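Home chores remain a hard test for machines, Drorkska program lead says
August 8, 2022

Thaís Camargo has spent 5 years at Drorkska studying a question that people outside the field tend to put to her at dinner: when will a machine clear the table? Her answer has not moved much in that time.

"I would say that we can do parts of it," she said in an interview at the institute's Pridden office. "A factory arm can place the same part all day. A family changes the arrangement of its kitchen between breakfast and lunch, and the machine has to keep up."

Her program, known as Zideo, concentrates on the handling of tableware and cooking tools in furnished homes. The work began in March with a list of 72 household tasks, ranked by the time residents said they spent on each. Putting utensils away came near the top.

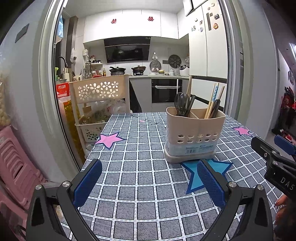 Chopsticks and other utensils in a two-compartment holder, with the kitchen behind.

Camargo described utensils as a fair test of where the technology stands. They are thin, they lie against one another, and many of them look alike from above. A person reaching for one chopstick feels the others shift and corrects without thinking. "We do that with our fingertips," she said. "A machine with two flat pads has very little of that information, and we are asking it to make the same decision."

The program scores each attempt on whether the correct item was taken, whether its neighbors stayed in place and whether the item could be returned. In the most recent round, software completed 167 of 400 attempts to the full standard. Camargo considers the figure respectable for a first year and well short of what a household would accept. 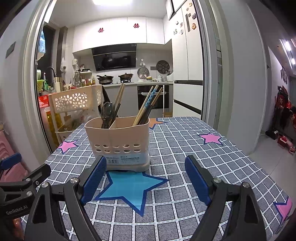
Tuhiwai was less patient on the point, replying that a household would accept a good deal less than full marks if the machine were safe, quiet and able to work while the family slept. Slow work at night, by this argument, is still work that a tired parent does not have to do.

Camargo agreed in part. Speed matters less at home than it does on a shop floor, she said, where a late part holds up the whole line. She was firmer on mistakes. "If it drops a spoon at three in the morning, the family is awake, and the family will switch it off."

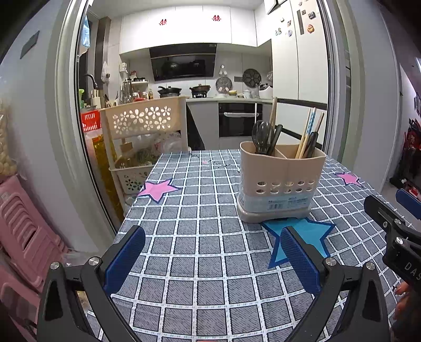 Shop floors have their own difficulties, and Camargo does not regard them as solved. Parts bins are often filled by hand, and mixed bins continue to defeat systems that perform well on sorted ones. She compared the problem to a cutlery caddy with spoons on one side and chopsticks on the other. Dividing the contents helps, but each side remains a bundle, and taking a single item from a bundle is the step at which most attempts fail.

Asked whether homes and workplaces should be rearranged to suit machines, she said that manufacturers have done so for decades and that residents should not be expected to follow.

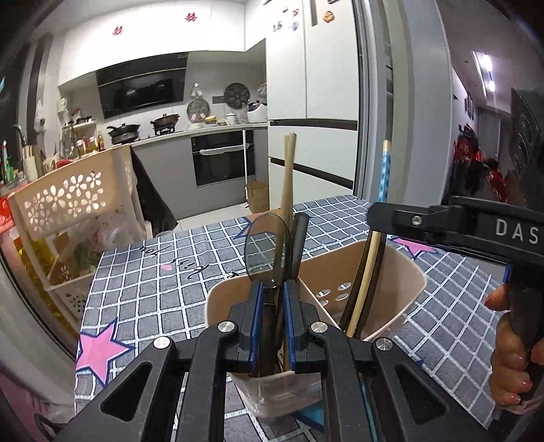
"People will move a chair for a vacuum," she said. "They will not reorganize their grandmother's kitchen." The program therefore accepts each home as it is found, and participating families are asked not to tidy in advance.

The next round will add the folding of dishcloths and the stacking of bowls. Camargo declined to predict when a general household machine might be sold. She expects single-task devices first, and she would like to see their failure rates published alongside their prices.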